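Home | News | Business | Eating Out | Letters | Archive

Print this story | E-mail this story

Tea room promises "ceremony without the fuss" at £12 a head

Viromville's newest place for a hot drink opens its doors in January, and its owners would like you to know that it is not a café. Darker, in the former shoe repair shop on the corner by the bus station, describes itself as a "tasting table". Customers will book a seat, pay £12 and spend 40 minutes drinking three small servings of tea poured by a member of staff. Cake is extra.

Aarne Saarinen, who is opening the business with money from the catering firm Kauppinen, believes the town is ready for it. He says 400 people have signed up to the mailing list, although signing up is free and puts the sender's name into a draw for a teapot. How many of them will pay is another matter. He did not have a figure for bookings when we asked.

"People here drink more tea than anything else, and most of it is drunk standing up," Mr Saarinen said. "We want them to sit down with it."

The town has heard this sort of thing before. The coffee school on the same parade lasted one summer, and the juice counter that followed it did not manage that. Rents on the parade have not come down in the meantime, and the bus station, which ought to bring in passing trade, empties out soon after six in the evening. Darker intends to stay open until nine.

Ruairi Jardine, whose family has run the sandwich bar opposite since his grandfather's day, charges 85p for a mug and does not feel threatened. "Good luck to them," he said. "I'd want a bigger cup for twelve quid."

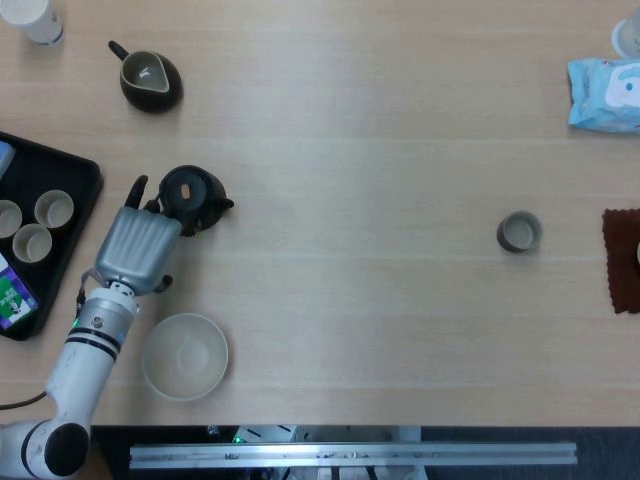
Size is likely to be the sticking point. The menu talks at length about leaf, water and "the second pour", and says very little about how much anybody gets. The answer is in the crockery. The teacups are small and round, with pale insides and dark rims, and three of them sit on a black tray with plenty of room left over. Beside a black teapot with a short spout there is a brown pitcher, glazed grey-green inside, and both look perfectly pleasant. A customer who arrives thirsty may still find the paper cup more to the point.

Mr Saarinen says the size is deliberate and that regular top-ups will be offered, though the draft menu seen by this paper mentions none. He also says the price will be looked at again after the first season. The leaf comes from an importer called Sterkix, which supplies it ready boxed, and packets will be sold to take home. Prices for those have not been set.

Seats can be booked from noon on opening day. There are around a dozen at each sitting – walk-ins will be taken if any are free.

Contact the newsdesk | Terms of use | Copyright Viromville news pages, all rights reserved | Back to top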